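The Soap Dish That Finally Stayed Out of the Trash

I have been through a lot of soap dishes, more than a person should probably admit to on a page that strangers can read. So when Yatziri Ibarra asked me what I thought of the green and white one with the clear lid, I told her to give me a month and then I'd tell her more than she wanted to know.

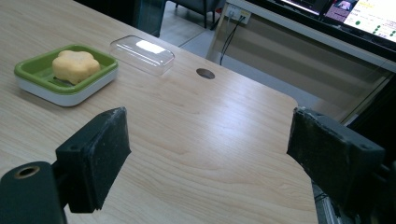 I bought mine in May from Riltimport, along with a pack of dish towels and a drain strainer I didn't need, and the whole order came in one box with far too much paper. The listing called it the Wundirer covered dish, item 3047, and I paid 11 dollars for it. You can find cheaper ones. I've owned most of them, and they are all in the landfill by now, I'm sorry to say.

The idea is simple enough. There's a white base, a bright green tray that sits down inside it, and a clear domed lid that goes over the top when you want it. The green is very green. I wasn't sure about it when I opened the box, and my kitchen is mostly tan and cream, so it does shout a little. I've come around. It's cheerful at six in the morning, and I can find it without my glasses on.

What I like best is how easily it comes apart. My last dish was a single piece with slots in the bottom, and the gunk that built up in those slots was something I used to go after with an old toothbrush and a bad attitude. With this one I lift out the tray, rinse both parts under the faucet, and set them back together. It takes 30 seconds if I don't get distracted. The ridges in the tray are faint, and on the first day I worried they were too faint to do any good, but a bar of soap does dry out on them overnight as long as you leave the lid off.

And that brings me to the lid, which I have mixed feelings about. It's light and clear and it keeps the dust out, and for travel or a camper it would be just the thing. At home, though, if you put it on over a wet bar, you'll come back to a foggy lid and a soft bar. I keep mine off most of the time and only cover the dish when I'm going away for a few days. I do wish it snapped down. Mine just rests there, and I've knocked it to the floor more than once reaching for the coffee. No cracks so far!

I should say that I don't always use it for soap. For the last couple of weeks it has held a little pale yellow sponge, the kind with rounded petals like a flower, and I think I may like it better that way. The sponge sits up off the counter, the raised rim keeps it from wandering, and the yellow looks awfully nice against the green. My neighbor Berwyn Wynne keeps paper clips and stamps in his, on his desk, and says he has never once put soap near it -- well, to each his own.

A few smaller complaints. The base slides if your counter is damp, so I stuck a scrap of shelf liner underneath. A really big bar is a squeeze until you've used it down some. And the white part shows every coffee splash, though it wipes clean with a damp cloth.

I gave one to my sister too, and she has hers by the laundry sink with a stain stick in it. She'd like it in blue. I've looked, and so far I can only find the green.

I'd give it 8 out of 10, and I'd go to 9 if they ever put a catch on that lid.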